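Speaker notes - "Which finger is which: two grippers, one clock, no sleep"
Karlijn Goossens, May 3, 2024
Twenty-five minutes plus questions. Water on the lectern. Do not read the title out, it was funnier in April.

1. Opening
Say hello. Ask who has ever trained on data they hadn't looked at. Wait. Put own hand up first or it gets awkward.
We have 1264 recorded demonstrations of hand-held grippers tidying things in people's homes. Fament is the software that turns them into something a policy can learn from. I wrote the bit that decides which ones to keep, so complaints to me.

2. What the pipeline does
Keep this brisk. Recording goes in. Urkon lines up the clocks. Jullton works out where each gripper was. Fament cuts the result into pieces and throws out the rubbish.
First version kept 797 recordings. I was very proud of that for a weekend. Then Stefanou, our replay tool, showed me which ones it had kept - mostly those where very little moved.

3. Why two hands are harder
Slow down for this section. With one gripper, a small clock error gives you a slightly late grasp. With two, one hand lets go before the other has arrived, and the policy learns to drop things with great confidence.
Next slide. Leave it up and let people look before talking.

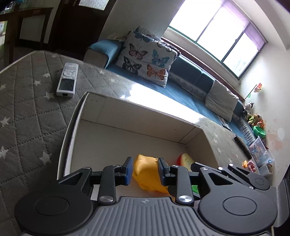

4. What the tracker has to cope with
Point at the yellow toy between the fingertips, then at the second gripper coming in from the right. Both are black, both have the same sort of linkage. Our early masking step covered one and treated the other as furniture.
Then the table. Quilted diamonds and white stars under a glossy clear surface, with the window reflected across the far part. Repeated pattern plus glare: features match beautifully, to the wrong star. Pause for the groan from the SLAM people.
The fix is dull. Mask both grippers, distrust anything bright and smeary, lean on the inertial data when matches disagree. Three changes, 92 lines. Show the diff only if asked.

5. Closing the fingers
Finger width and contact are separate signals. The old code used width alone, so a soft toy and a badly calibrated gripper looked the same to it. Explain the new label: held, not held, don't know. "Don't know" caused the longest argument of the project and I'd like it noted that I won.

6. If running late
Skip the planner slide. Go straight to the replay demo, recorded version. The live one is for people with stronger nerves.

7. Questions
Likely: why not retrain the tracker? Budget. Is the data public? Not yet, we're sorting out consent for the rooms.
Repeat each question into the microphone. Give the clicker back this time.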